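Gripper corner: two weeks with the Tevuveck pair

Hello again from the back bench! February has been all grippers for me, and I've finally got enough to say about the Tevuveck hand-helds to fill my corner of the newsletter.

Quick recap if you skipped last time. We've been on the Mevau set since the fall, and Lộc Chu has been grumbling that the trigger pull wears out your fingers long before lunch. So we borrowed a Tevuveck pair and split the work down the middle, same tasks, same table, same two people holding them. We saved 1226 takes in all, and I threw out 128 of mine (mostly me forgetting to start the recording, sorry Thắng).

The good news first. The pull is so much lighter, and I could keep going for almost 2 hours before my thumbs complained! Tracking held up well too, even when I crossed my hands, and the Mevau pair hates that. The bad news is the cables. They're stiff, they want to go their own way, and I've snagged a sleeve more times than I'll admit to Thắng Kiều, who does our wiring and has opinions about it. 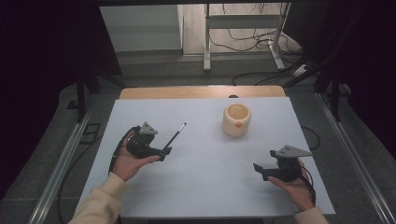
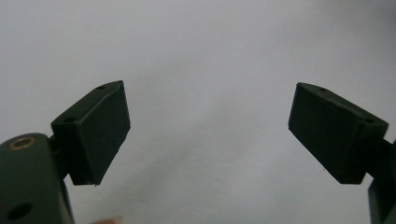 Finger pads are where I'd spend the money next. Flat blocks are great on boxes and books, and pretty fussy on anything round or skinny. The cup is fine as long as you come at it square, but the thin stick with the silver tip likes to swivel in the jaw, and then you're chasing the angle with your wrist. I'd love a softer face on those green pads, maybe with a shallow groove. Lộc wants to try plain rubber tape first (cheaper, fair enough). The Wonton controller build is getting its new grip filter next week, so I'll rerun the stick task on that and post the numbers. If you've got spare pads of any shape, drop them in the tray by my desk!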